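Workshop notebook, 15 May 2021

Saturday sorting day, and a slow, pleasant one. Soon-im Chae and I had the mending corner to ourselves until lunch, so we got through far more of the backlog than I expected when I unlocked the door (and drank far more barley tea than was wise). I want to get it all down before I forget which pile is which.

Knits first. We have been putting everything soft into one heap since winter, and it was high time to split it up. The fine-gauge pieces go on the left shelf, anything with a cable or a heavy rib goes on the right, and whatever needs a new elbow waits in the blue tub for Gil-soo Byun, who has the patience for it. I weighed one batch for the Trovum order and it came to 3000 g, a touch over what they asked for – I'll let them have the extra.

Wool wash: we are down to the last of the Oltska, so I've put two bottles on the list. Soak was 45 minutes for the test swatch and the color held beautifully, a real relief after the trouble we had with the navy.

Still to be gone through is the bag on top of the dark glass cabinet, next to the tall cardboard box. It's packed to the brim with folded things in pinks, mauves and burgundy, and I would dearly like to see those matched up before any of them get separated. Also, whoever is missing a tiny red bead sort of thing on a black clip, it's lying on the glass just in front of the bag.

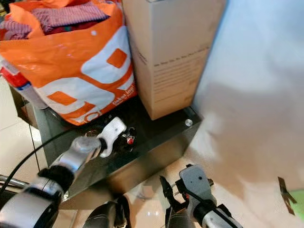
For Monday

Call Dallex about the thread, order 2125. Ask Gil-soo whether he'd rather have the blue tub by the window, where the light is kinder. Bring more tea.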